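19 Jan 2022

Up at six, dark still. Snow on the car again, so I took the bus and got to the workshop before Maarten. The heating had been off overnight and I kept my coat on until ten.

Spent most of the morning on the order forms. Magnusson has put the price of filament up again, and the last box came short. I wrote to them and heard nothing. Stamatia called about the shapes for her kindergarten group. She wants stars, cubes and cylinders, small enough for little hands but too big to swallow, and she'd like them by the end of the month. I said yes before I looked at the calendar.

Lunch was the rest of the pea soup. Hạnh brought oranges.

In the afternoon I went through the blocks we have so far. The board on the blue pegboard is the best place to look at them – the wood is pale and the colors show up well against it. The lines on top of the green star bother me a bit. Maarten says children like a texture, and he may be right.
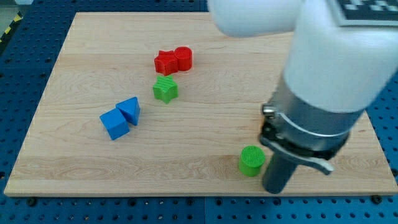

I asked Jonatan if he could sand a couple by hand over the weekend so we can compare. He said he'd try, but his wrist is still bad from the fall in December. If it takes too long we'll leave them as they are.

Paid the electric bill, 341. Home by seven. Called Mom, who has a cold and didn't want to talk long. Need to buy bread and salt for the steps tomorrow.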